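Teleop in the sim, part 4

Posted June 10, 2022

The Kneath controller is mapped to the gripper now, so I've started recording demonstrations in simulation. Position control only – force feedback is still on the list. I drive the arm at reduced speed and log joint angles and gripper opening at every step.

Current count is 80 demos kept, 13 thrown out. Most of the rejects were my own fault: I closed the fingers before the wrist had settled. Huệ Vương suggested binding the wrist roll to a separate dial, and that cut the overshoot a lot.

The longest kept run is 1374 steps. I trim the idle part at the start, otherwise the policy learns to sit still.

The task set is picture handling, with one picture hung on the wall and what looks like another, or a flat board, down between the fingers. From the wrist view I judge the approach by the gap on each side and keep the fingers wide until the last moment.

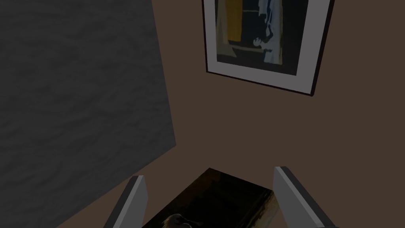
Next up is replaying the logs with the start pose shifted slightly.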